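Kendis card sorting study: frequently asked questions
Last updated October 5, 2018

What is the Kendis method?
Kendis is a training procedure for placing thin, flat objects into narrow slots with a multi-fingered hand. It combines a policy learned from demonstrations with a short correction loop that runs only during the final approach. The method paper calls the two parts the reach stage and the insertion stage.

Why cards and slots?
A card bends, slides against the fingertips and hides its own lower edge from the head camera. The slot walls are cardboard and also move under load. A policy that treats both as rigid will jam the card against a partition. We wanted a task where that assumption fails often enough to measure.

How much data was used?
The training set has 1207 demonstrations, all teleoperated. The test set has 225 trials with card and slot positions not used in training. An earlier set recorded in June used a different thumb calibration and was dropped.

Does the policy use force sensing?
Only in the insertion stage. The reach stage uses camera images and joint positions. Once the card is over the target slot, motor current in the thumb and index finger is used as a rough contact signal. There are no tactile sensors on the fingertips.

What counts as a success?
The card must stand in the correct slot after release, with the organizer still in its starting position. A card in a neighboring slot is a failure, even if the insertion was clean. A trial is stopped after 360 control steps.

What is the most common failure?
Early release. The current signal rises when the card touches the top of a partition, and the policy reads this as contact with the bottom of the slot. Sofia Margaritis added a depth check that removes most of these cases - it is in the released code but was not used for the numbers in the paper.

Can a person work at the same desk during a trial?
Yes. The shared-desk condition, called Ultcombe in the config files, has a person seated across from the robot and reaching toward the same organizer.

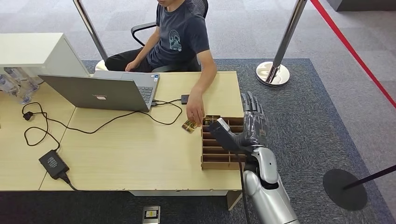

The policy is not given the person's pose. It sees the hand and forearm in the camera image like any other part of the workspace, and a separate monitor halts the arm if the measured distance falls below the set limit. Halted trials are reported in their own column and are not scored as failures.

How does Kendis compare with the Puta baseline?
Puta uses the same demonstrations without the correction loop. The two perform alike in the reach stage. All of the difference comes from insertion, and it is larger for the rear rows of slots.

Can I run the code without the hand?
The simulator supports the reach stage only. Card bending is not modeled, so insertion results from simulation should not be reported. The default simulation run is 2000 episodes. For a different hand, start from the Kontogiannis branch, where the finger mapping is kept in a separate file.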